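November, quarter to eleven at night

The new meter says we used 1,092 units last quarter. The old one, which sat under the stairs for as long as I've lived here and never said a word to anybody, had us at nearly 800 for the same months last year. Same boiler, same two people, same draughty back bedroom that we don't heat. I rang Burico and was told that older meters "can run slow". I asked whether newer ones can run fast. There was a silence and then he said he'd make a note of it.

I don't believe in the note.

Arif Lumbantobing from number 8 came round after tea with his own bill, wanting to compare. His has gone up by 253 units, and he has been away for three weeks of it visiting his sister. He thinks it's the display in the kitchen, the little glowing thing they give you so that you can watch the money going. I said a display can't use that much. He said how would I know, and I had to admit I was only repeating what it says in the leaflet, and the leaflet was written by Burico.

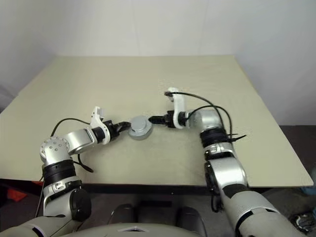 So we agreed on a test. Tomorrow at seven in the morning we both switch everything off at the board for one hour, fridge included, and write down the reading before and after. If it moves, we've got them. If it doesn't, I suppose I'll have to look at the tumble dryer, which I have been defending for months on no evidence at all.

M. thinks the whole thing is daft and says people in Cudlow Road did the same last winter and got a letter and a ten pound voucher. I'd be insulted by a voucher. I'd spend it, mind.

Looked up the other suppliers while she was in the bath. Pekus will save me £258 a year according to Pekus. Sikder won't give a figure until I hand over my phone number, and I know where that leads. All of them have the same photograph of a woman in thick socks holding a mug, looking delighted with her tariff.

Arif wants to switch straight away. I told him to wait – I've changed supplier twice before and both times the saving lasted until the spring, then crept back up in a letter I nearly put in the recycling.

Alarm set for half six. Must find the torch, and the pencil that works.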